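Workbook, Tomside bench notes
Monday, February

Started 9.20. Heating only came on at nine so the paper was cold when I first handled it. Left the opened ream of Steleck on the shelf over the radiator for half an hour and did the pens in the meantime.

Carrying on from last week's page about the marking-up for the Bakhtiari job. To recap for Mudassar, who was out: they want the sample cards annotated by hand, one line of writing and one coloured bar on each, and they want it to survive being passed round a table and put back in a sleeve. 188 cards in the finished set. The first try smeared. I wrote then that it was the card. I now think it was mostly the pens, and partly me stacking too soon.

So the job today was to find out what we have for pens, throw out what doesn't write, and settle on one of each kind.

All the loose ones were in three places: the mug by the sink, the tray under the guillotine, and the little round drawer unit, the cream one with the yellow drawer. Total across the lot was 34, including pencils, which I put straight back. I tried every pen on scrap first, a short zigzag and my initials. If it skipped twice it went in the bin. Several of the fineliners had gone. One of the whiteboard pens had been put away without its cap and its ink had gone to a sort of grey water.

What got through to the second go went over to the white table where the light is better. 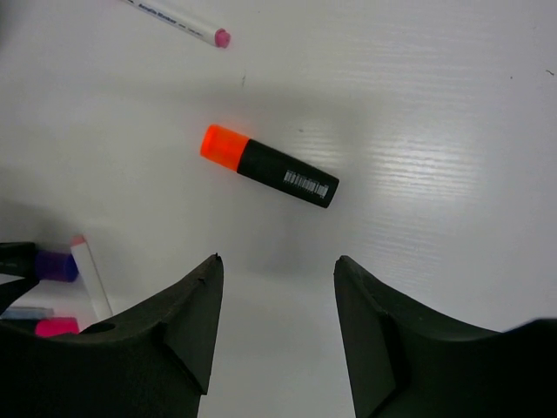

The orange cap is the highlighter. Black barrel, barcode label down towards the butt end. I have been calling it "the orange marker" on earlier pages and it has caused confusion, so from now on it is "the highlighter" in this book. The one at the top with the pink cap and white barrel is "the acrylic". Please stick to those.

Please also leave the barcode label on. It looks scruffy but it's the only thing on there I can take to the stationer's if we run out in the middle of the job.

Test 1, on Steleck, plain side

Ruled a bar with each along the steel edge, one pass, then a second strip with two passes. Wiped with a dry thumb straight away, then at one minute, five minutes and twenty minutes. Same thumb, wiped clean on a rag each time.

Highlighter: smears straight away, smears at one minute, faint drag at five, clean at twenty. Two passes is no darker in the middle but leaves a hard line at the edge where the passes overlap. One pass only.

Acrylic: sits on top. Drags badly straight away, tacky at one minute, clean at five. It covers what is under it, so it can't go over the writing. Has to be the bar first and then the writing on top of it, or the writing kept clear altogether.

Thin black fineliner (the only one left that works properly): no smear at all after one minute. Good. Will need more of these.

Red thin pen: all right on plain side. Bleeds a hair along the grain if you stop with the tip down. Lift off at the end of each stroke.

Test 2, on Hurar card, coated side

This is the card they want for the final set, so it matters more. Same bars, same thumb.

Highlighter: still moving at twenty minutes. Went back after lunch, just under two hours, and it still left colour on the rag. Not usable on the coated side. That explains last week.

Acrylic: clean at fifteen. Slight ridge at the start of each bar where the tip first loads. Can be got rid of by starting the stroke on a strip of masking tape and pulling the tape off after. Pull it low and slow and towards the bar. Pulled it upwards the first time and it took a flake of the colour with it.

Fineliner: beads a bit on the coating, looks thin, but dries hard in three minutes. Legible at arm's length.

Red thin pen: beads worse. Not recommended.

So for the coated side it's acrylic for the bar and fineliner for the line. The highlighter stays for our own working copies on Steleck, where nobody minds.

Lunch 12.45.

Afternoon

Mudassar in at 1.30. Showed him the strips. He asked whether the smear on the coated side would stop if the cards were stood up to dry on edge with air round them, and not laid flat. Fair point, so we did six more with the highlighter and stood them in the toast rack. Checked at 2.15 and 3.00. Slightly better than flat, still marking the rag at three o'clock. Not enough to change the decision. The rack is worth using for the acrylic all the same, it saves bench room.

He also thinks the bar is too wide. Bakhtiari's note says "a coloured bar" and gives no width. The acrylic on its flat makes it wider than the gap between the text and the bottom edge on the longer captions. We tried it on its corner, which gives a narrower bar but a wobblier one. With the steel rule taped down at both ends it is acceptable. I would still like to ask them before we do the full set. Action on me, email before tomorrow lunch.

Colours. They asked for "a warm one and a pale one". We have pink in the acrylic. We don't have an acrylic to match the highlighter orange, and I don't want to promise orange and then send them something else. Setareh is going to look at what the range goes to when she is in town. If there's an orange she'll get one, try it at the till on the back of a Hurar offcut (I've given her two) and only then get a second. 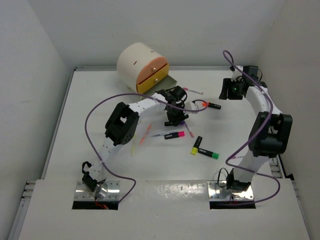

The drawer unit is going to be for this job only until it ships. Anything in the yellow drawer is a Bakhtiari pen and doesn't leave the white table. Everything else goes to the mug or the tray. I know this sounds fussy but two of the caps that were missing this morning turned up in the sink and the third hasn't turned up at all.

To go in the drawer:
the acrylic, pink cap
the good fineliner
spare fineliners when they come
roll of low-tack tape, if it fits, otherwise on top of the unit
rag, a clean one

To stay out of it:
the highlighter (mug, tip down)
the red thin pen (mug)
whiteboard pens (sink end, on the ledge)
pencils, all

The acrylic wants storing flat. I had it standing tip up in the mug and the first stroke this morning came out nearly clear before the colour caught up. Shake it with the cap on, press the tip on scrap until the colour is even, then go to the card. If you press the tip on the card itself you get a blob, and I have a strip with three of them to prove it, stuck in on the facing page.

Drying times to work to, until we have reason to change them:

Acrylic on Hurar coated: 15 min in the rack before writing over it
Fineliner over acrylic: 5 min before handling
Both: leave overnight before sleeving

The overnight is my own caution. The thumb test says it could be sleeved the same afternoon, but a sleeve presses on the whole face and a thumb doesn't. Have put four finished cards in sleeves now, at 4.10, under the big dictionary. Will look at them tomorrow and see whether anything has lifted on to the plastic. If they come out clean we can sleeve the same day and that saves a good deal of shelf.

Stock

Steleck: one ream of 500 opened, one unopened. Plenty.
Hurar: 51 sheets left after today's strips. Each cuts to four cards, so 204 cards against 188 needed, which leaves very little for mistakes. We shouldn't use any more whole sheets for testing. Offcuts only, from the flat box.
Sleeves: not checked. Mudassar to check.
Fineliners: one. Order a box.
Acrylic, pink: one. I can't tell how much is in it. Order at least one more before we start, as I don't want a change of pen halfway through the set to show.

Odds and ends

The steel rule has ink on its underside and was printing a faint pink line a few millimetres off the real one. Took me four strips to work out where that was coming from. Cleaned it with meths. Check the underside every time you move it, or put two bits of tape under it to lift it off the card.

Cutting mat leaves its own grid faintly on the back of the Hurar if you lean on it. Do the ruling on the white table and only the cutting on the mat.

Left-handed people (Setareh) should work from the right-hand card to the left, otherwise the cuff goes through the wet bar. She has already lost one cardigan sleeve to it. It hasn't washed out.

Mudassar's strip in the toast rack, the one marked M in the corner, is not scrap, he wants it for comparison.

For tomorrow:
sleeves out from under dictionary, first thing, before anyone leans on it
email to Bakhtiari about bar width and the second colour
order fineliners and acrylic
trim one sheet of Hurar and do a dummy set of four start to finish, timed
find the missing cap

Finished 5.05. Radiator shelf cleared, ream back in its wrapper.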